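Can a machine do the shop chores yet? (errands, sweeping, shelves)
General talk > Automation at home and at work
Print this thread | E-mail this thread | 8 shares

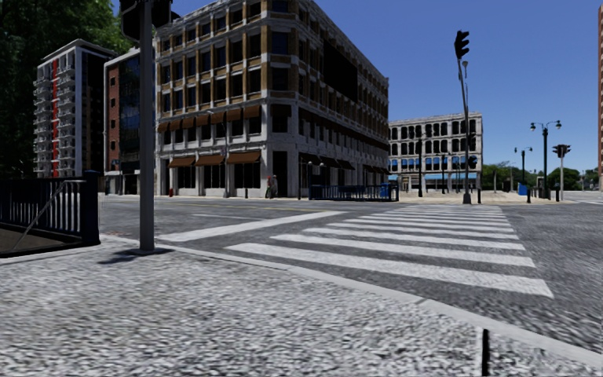 The errand across the street

hiutung_c wrote:

Good evening to all. My name is Hiu-tung Chang and I work in my family's store, Chang, which sells kitchen goods and small hardware. I am writing in my third language, so please excuse me where I am not clear.

My question is simple. In the store we have many small chores, and I would like to know which of them a machine can do today for a price that a small store can pay. I made a list of them in January and I wrote down the time for each. The longest one was not cleaning. It was carrying parcels to the pickup counter on the other side of the road. In one month we did this walk 127 times.

The rendered street corner is from Kekia, the simulator that the seller Zunside uses to show its delivery cart. I find it quite similar to our own corner. There is a speckled sidewalk, a curb that bends, a striped crossing which goes away at an angle, and shops with brown awnings on the other side. Zunside says the cart has finished 1,624 crossings in Kekia. I asked how many it has finished on a real street with our kind of parcels, and I am still waiting for the answer.

So what do you think? Is the errand ready for a machine? And if it is not ready, which chore should I start with?

Reply | Share (3)

mopbucket_lew wrote:

Start with the floor. A floor is flat, it belongs to you, and nothing on it is driving at you. We have had a Clulora scrubber in our shop for two winters and it does the long aisles fine. It does not do corners, it does not do under the benches, and it will happily drag a zip tie the whole length of the building. But I get an hour back most evenings and I'll take that.

The street I would forget for now. Look at your own picture. The signal on the near pole is turned so you're seeing it from behind and the side. The ones that matter are across the road, and they're small. A person sorts that out without thinking. I would not trust a cart with it.

Reply | Share

Re: The errand across the street

tall_order wrote:

I disagree with Lew on the signals. Reading a traffic light is one of the parts machines do well now, and you can tell the cart where each one is before it ever leaves the door. It has a map. It doesn't have to look around and wonder.

What I would worry about is the curb. Carts are sold with a number for how high a step they can climb, and that number is for a clean straight step with the wheels square to it. The curb in the render bends and then runs off on a diagonal. Come at that crooked with a load of frying pans and you'll be picking frying pans out of the road.

Hiu-tung, is there a ramp at your crossing?

Reply | Share (1)

hiutung_c wrote:

Thank you both. Yes, there is a ramp at our crossing, but it is on the left side only, and in the morning the bakery's customers stand on it. They are kind people and they move when you say good morning. I do not know what the cart says.

Lew, I would like to ask how much time you use for the care of the Clulora. The seller tells me "almost nothing", and I have learned to be careful with this expression.

Reply | Share

mopbucket_lew wrote:

Rinse the tank every night, pull the hair off the brushes, wipe the sensors. Ten minutes if you keep up with it. Leave it a week and you'll want a clothespin for your nose.

Reply | Share

Simulated miles and real ones

p_delacourt_77 wrote:

I worked on warehouse carts for a while, so let me put in a word for the simulator. People laugh at it, but you can run the same crossing a thousand times with the sun in a different place, and that matters. See the dark shadow lying on the paving at the foot of the near pole? Older systems would stop for a shadow like that, or try to steer around it. You find those faults on a computer, cheaply, before the machine goes out on a public sidewalk.

The thin things are also a good test. There is a short black post close to the bottom of that view, and more small bollards over by the far side. Those are exactly the objects a low sensor can miss when they are close to the body of the cart.

So 1,624 runs is not meaningless. I would ask how many of them had rain, and how many had people walking in the opposite direction. In that view there are a couple of figures standing by the corner building and a wide empty road. No store owner I know lives on a street like that.

Reply | Share (2)

tall_order wrote:

Agreed on the people. Cloudless sky too. Ask them for the ugly runs.

Reply | Share

grumblethorpe wrote:

Fifteen years I've been reading that the machine will fold my laundry next year. Mine is still in the chair. A cart that crosses the road but can't open the door at either end has done the easy part of the chore. Somebody loads it, somebody lets it out, somebody at the counter unloads it and signs. You've replaced the walk, and the walk was the nice bit.

Reply | Share (4)

hiutung_c wrote:

Grumblethorpe, I must admit that my cousin said the same to me at dinner. He likes the walk. He buys a bun on the way back.

I have sat down with my list again and divided each chore into its parts. For the parcels the parts are: pack, label, open the door, cross, wait at the counter, hand over, come back. The cart would do the crossing and the coming back. The waiting it could do also, but the counter wants a signature.

For the shelves it is worse. We have 114 different kinds of small item in the front part only, and customers put them back in the wrong place. I did not find any machine at our price which can take a tea strainer from among the whisks.

Reply | Share

p_delacourt_77 wrote:

Picking one item out of a messy bin can be done in a lab and in a few large warehouses. In a store like yours, at your price, no. I would stop looking at that one for now.

Reply | Share

mopbucket_lew wrote:

Floor. I keep telling you.

Reply | Share

sunny_aisle4 wrote:

Hi Hiu-tung! I run a small garden shop and we tried a cart from a different company for a season (rented, I'm glad to say). It was lovely on our own lot and the kids adored it, but when it met somebody on the sidewalk it would stop dead and wait, and they would stop and wait as well, and there they both stood being polite! If you can rent for a month with your actual parcels, on your actual street, I'd do it before signing anything. Also check whether your city even allows them on the sidewalk, ours wanted a permit and a person walking behind it, so we paid for the cart and the walk.

Reply | Share (5)

grumblethorpe wrote:

A person walking behind it. Wonderful.

Reply | Share

tall_order wrote:

That rule will change, though. The first years of anything look like this. I'd still take the rental if they offer one, with the permit question settled first and the curb tried fully loaded.

Reply | Share

hiutung_c wrote:

Zunside answered me on 24th July. They offer a demonstration of one afternoon, with their own boxes, in their own parking lot. I have replied that I would prefer our street and our boxes, and I asked for the runs with rain and with many people, as was suggested to me here. I also telephoned the city office, and the lady there has promised to look for the correct form.

In the meantime I have ordered the small Clulora for the floor on a trial of 8 weeks. Lew, which brushes do you use for tile with deep joints? Ours came with the soft ones and I am not sure they reach the bottom.

Reply | Share

mopbucket_lew wrote:

Medium, the gray ones. Soft ones just polish the dirt. Put the mats up first or it'll eat them.

Reply | Share

19 replies hidden or merged | Print this thread | E-mail this thread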